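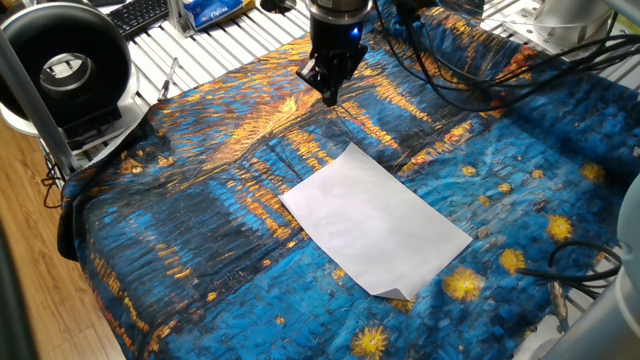
Printed cloth, wrinkles and all, with a sheet of white paper lying on it.

From: Stojan Shehu
To: disc-archive list
Subject: Re: Re: Audio drifts out of sync after joining DVD episodes

On Friday Pavlović wrote:

> I've been ripping the box sets my parents left me and joining the
> episodes into one file per disc. First episode is fine. By the third
> the voices are ahead of the lips, and by the last one it's close to
> half a second. The discs play properly in the lounge room player.
> Is it the drive? It's an old Bernley and it does make a racket on
> the outer tracks. I can borrow another one but would rather not
> re-rip the lot if I don't have to.
>
> Also, does anyone keep the menus? I haven't been.

I doubt it's the drive. A drive that can't read a sector will either retry until it gets it or throw an error, and you'd see blocks in the picture or a gap in the sound. It won't shift the audio a bit further with each episode.

What you're describing is nearly always the join. On a lot of TV discs the audio track in each episode is slightly longer or shorter than the video. A player sorts this out from the timestamps. If your joining tool ignores the timestamps and just puts the streams end to end, the difference adds up. I had a set where each episode's audio was 235 ms short. Two episodes in I could see it, four in I couldn't watch it.

To check, open one of the single episode files, before joining, and go to the last couple of minutes. If that's in sync your rips are good and you can leave the drive out of it. Do this with a late episode on the disc, not the first.

If they're fine, you've got two choices. The easy one is to leave the episodes as separate files and make a playlist. That's what I do now for everything. The other is to join them with something that pads or trims the audio at each boundary. Cledix does it if you tick "align streams at append" in the job settings. It's off by default and the setting doesn't carry over to the next job, so look every time. I lost a weekend to that in August.

Fesum will join too, and it's faster, but the version I have gets the chapter marks wrong after the second file. They come out late by the length of the opening titles. Someone here may have a newer build where that's fixed.

One more thing to look at is the delay value. Some rippers write it in the file name and some write it in the container, and if you use both you end up applying it twice. That gives you a constant offset from the start though, and you said the first episode is fine, so it's probably not your problem.

On the noise from the Bernley, mine did the same for years. Clean the discs with a soft cloth from the centre out and drop the read speed. If a disc still fails, try it in the other drive before you give up on it. Of the 1,137 discs in my list there are 14 I haven't been able to read in anything, and most of those have marks on the label side.

Menus – I keep the full disc structure for anything with extras I care about and only the main titles for the rest. Full copies take up more room, obviously. If you have the storage I'd keep them, it's no fun digging the boxes out again later.

If the single episodes turn out to be off as well, post the log from one disc and say which audio track you picked. Only one log please, the last person sent a file with 2,019 lines in the body of the message and the digest readers weren't happy.

Stojan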